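Setting Up a Box-Carry Task in the Wirnadano Simulation Kit

Covers the Cosorum gripper add-on. Last revised July 30, 2021.
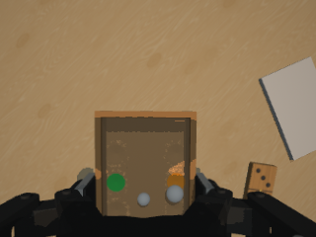 Vichien Kaewsai wrote in to ask whether the add-on needs the full Wirnadano license, or whether the trial is enough to get a carry task running. The trial is enough. It limits saved episodes to 100 and turns off batch rendering – everything below works without either.

1. Install the base kit first, then the add-on. If you install them the other way around, the gripper model loads without its finger pads and every grasp slips.

2. Open a new tabletop project and load the open wooden box from the container library. Place it on the table with its open side up.

3. Add the contents. Balls of different sizes make a better test than identical ones, as they shift differently when the box moves. Leave the mass values at default for the first run.

4. Attach the wrist view and point it straight down. Bring the gripper in until it has one finger outside each of two opposite walls. Check that both pads face the box before you close.

5. Set closing force to 2 newtons and raise it in small steps. The slider goes up to 220, but the box walls start to pass through the pads well before that.

6. Scatter a few other items on the table if you want clutter. A domino or a flat slab near the box will show whether your path planner leaves room for the outer linkages, which stick out farther than the fingers.

7. Run the solver at 3000 steps per episode. Lower settings are faster, but loose contents may jitter against the floor of the box.

Known problem: the March build ignores friction changes made after the scene is loaded. Save, close and reopen the project. The Szilágyi contact solver, sold separately by Jultham, does not have this fault – it does need its own license key, entered under Preferences, Solvers.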